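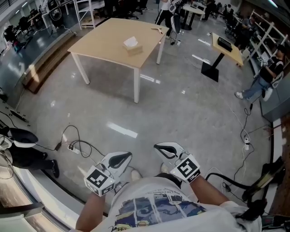 Soladstead Tables and Floors

Short recordings of a room with a large table, a narrower high table and a hard grey floor. Most cover everyday jobs: moving a tissue box, clearing a tabletop, sorting leads.

Contents
330 clips, 274 of them labelled
36 clips kept back for testing
3 label files, one per job type

Labels give the object, the surface it starts on and the surface it ends on. Cables and power strips are labelled only when handled.

Known gaps
Small items on the far side of the large table are often missed.

Contact: Radoslava Říha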